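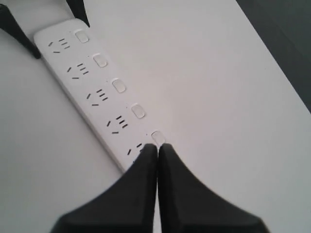 White power strip with a switch beside each outlet, on the pale table.

Print this thread | E-mail this thread to a friend

Individually switched strips - worth it for a sewing room?

firkenfan
Hello all. I'm finally sorting out the back bedroom as a proper sewing room, after years of packing everything away before tea, and I've got as far as the electrics. The strip in my picture is the one I'm thinking of keeping for the main table. It takes two-pin or three-pin plugs in the same outlet and every outlet has its own little button along the edge, so in theory I could leave the machine, the lamp, the iron and the radio all plugged in and only wake up the one I want. My sister thinks I'm making a fuss over nothing and should just pull the plugs out like she does. What do you lot do? I should say the room has precisely one wall socket, behind the door, where it is no use to man nor beast.

Laine Juška
Oh, I do love a sewing room thread! I've had the separately switched sort for 6 years now and wouldn't go back. My knees are not what they were and I used to be forever crawling under the table to turn the lamp off at the wall. Now it's one finger and done. Mine is held along the back edge of the table with two screws, just high enough that the fabric doesn't drape over it. The only thing I'd say is label the buttons. I used washi tape, a different colour for each, and then of course I swapped the plugs round in March and confused myself for a fortnight.

guerra_road
Nice tidy looking thing, but please don't run the iron off it until you've checked the rating, which should be printed underneath or on a label. An iron pulls far more than a lamp and a radio put together. I keep mine on the wall socket and always have.

firkenfan
Thank you both. Point taken about the iron, though the wall socket really is behind the door and I'd have the flex across the carpet, which can't be any safer, can it?

guerra_road
No, that's worse. Move the ironing board to the door!

Tarcísio Brandão
I'm going to disagree a little with everybody, in a friendly way. I fitted out a mending corner at our hall in Giltetby and we began with a switched strip very much like that one. Lovely for the first few months. But people lean on the buttons - they put down a pair of shears or a book of patterns, off goes the machine in the middle of a seam, and everybody thinks it has broken. We ended up with a plain strip fixed under the table and one good switch on the end of it. With only yourself in the room it may be a different story, I grant you.

Laine Juška
But Tarcísio, that's where it is rather than what it is! If it's lying flat on the table of course things get put on top of it. Stand it up against the back and nothing can rest on it.

Tarcísio Brandão
True enough, Laine, and I did suggest it at the time. I was told it looked untidy.

zendow_pins
Can I ask a daft question? Those outlets look rather close together to me. I've got a machine with a great fat plug on it, a transformer type, and on my old strip it covered the one next door as well, so I paid for more sockets than I could ever use. Have you tried yours side by side yet, firkenfan?

firkenfan
Not daft at all, I hadn't thought of it! The lamp has a chunky one. I'll put that at the end, where it can hang over without bothering its neighbour, and I'll see how the rest go in.

guerra_road
And measure the lead before you screw anything down. I bought one for the shed that was 30 cm short of where I needed it, and I'd already drilled the holes. Don't be tempted to plug one strip into another to make up the distance either, get one with a longer lead.

firkenfan
Right, here is where I've got to. Strip upright along the back of the table, chunky plug at the end, labels on the buttons (I have some old name tapes that will do nicely), and the ironing board is going over by the door. My sister remains unconvinced, but she did ask where I bought it.

Laine Juška
Ha, she'll have one by Christmas. Do come back and show us the curtains when they're up.

Last updated: 19 August 2018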